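The descaler instructions for my kettle assume soft water. The supply in Derthorpe is not soft. Last April the town utility switched its source to the Trundberg wells, and the hardness figure on the annual sheet went up to 200 mg/L as calcium carbonate. I started keeping a log.

Method: one liter per boil, lid closed, same outlet. A clean Darard kettle went 28 boils before scale covered the base plate. With the pitcher filter in line it went 39. The filter cartridge was new for that run, so treat the second number as a best case. 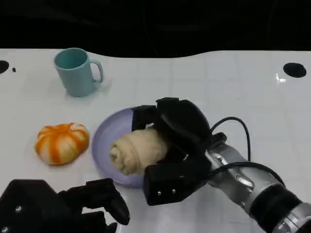 Filed under: Kitchen, Water

Citric acid works better than vinegar at the doses I tried, and it leaves less smell. I used 30 grams per liter, brought it to a boil, switched off and left it until cool. Two rinses were enough. Scale in the spout needed a second pass — the solution never reaches the mesh unless you fill past the maximum line, and I would not boil it that full.

Tea is a separate problem. The film on black tea forms with calcium and bicarbonate, so descaling the kettle does nothing for it. Filtering does, for the first few weeks of a cartridge.
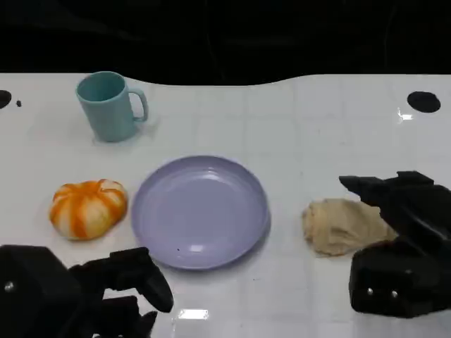

Zanetti wrote in the comments on the last post that a squeeze of lemon clears the film just as well and costs less than a cartridge. I tried it. The film does go, and the tea tastes of lemon.

Cartridge life is what I want to pin down next. The box gives it in weeks,
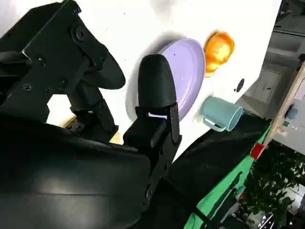

and weeks are no use without a volume. I will log liters and test hardness with drops every Sunday until the reading matches the tap.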